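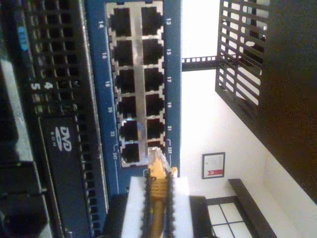 Patching practical – notes for the second bench session. Read these before you touch a port. The switch in the teaching rack is mounted sideways, so the port numbers run down the panel and you have to read them with your head tilted. Evens in one column, odds in the other, 13 to 24 in this block. The yellow lead goes to 23, at the bottom of the odd column, next door to 24. Check the number printed beside the socket, then check it again. Last November a whole group patched into the wrong column and spent the session fault finding a network that was fine.

Words you need: port, plug, boot, latch, jacket. Patch lead = short made-up cable, plug each end. RJ45 is what everyone calls the plug. Strictly a bit wrong, see Cabrera handout, not needed for the test.

Look at the plug before you use it. Clear head, so you can look for the coloured wires inside. Wires should reach the front end. If they stop short, bin it. Don't try to squash it tighter.

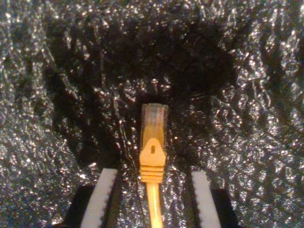 Fig. 2 – Yellow patch lead, plug end up. Clear head, moulded boot, ribbed strain relief below.

The ribs let the cable bend without kinking right behind the plug. Hold the lead by the boot, never by the jacket further down. Pulling on the jacket is how wires come out of the pins – slowly, over weeks, and then you get a link that drops when someone shuts the rack door.

Going in: line up, push straight, listen for the click. Give it a small tug. No click = not in, whatever the light says. Coming out: press the latch first, all the way, then pull. If the boot is stiff press harder, dont wiggle.

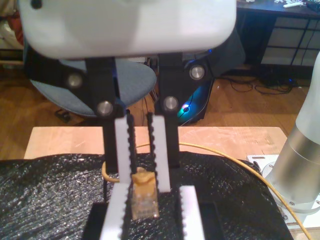 Keeping the cable tidy

Leave slack. A wide loose curve is fine, a tight loop isn't. Nothing under chair wheels. Label both ends before you plug in, same label, port number first. The Flodside labels peel off so use the Etirgate ones in the drawer.

Write up every change in the log: port, lead colour, your initials, time. Serena Donati marks the logs, 2 marks lost for each missing enrty. Questions to Jummai Oyelaran, room 859.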